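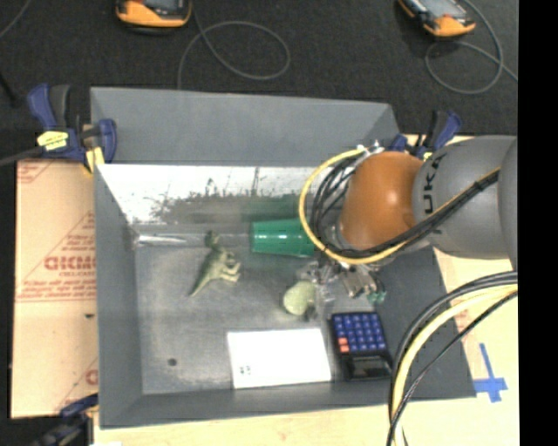

Week 3: Syllabics and the turned line

Reading for this week: the first section of Hryhorii Kostiuk's Trernari, pages 1 to 12 of the course pack. Read it aloud at least once.

A syllabic poem fixes the number of syllables in each line and leaves the stresses alone. Kostiuk uses lines of seven and five in pairs. In English the ear does not easily pick up the count, so the reader mostly notices where the lines end.

Things to look for:
- lines that stop on a weak word (of, the, and)
- sentences that run over the stanza break
- the one line that is a syllable short – we will argue over whether he meant it

"Fire" and "hour" can be one syllable or two. Choose one and keep to it through the poem.

Exercise
Write a poem of 42 syllables in six lines of seven. No rhyme. At least two lines must run on. Then set the same words out again in three lines of 14 and note what changes.

Bring both versions on paper. Tymofii Ostapchuk will take the second hour, in room 258. Drafts for the Miklow booklet go to him as well, 1000 words at most including any notes.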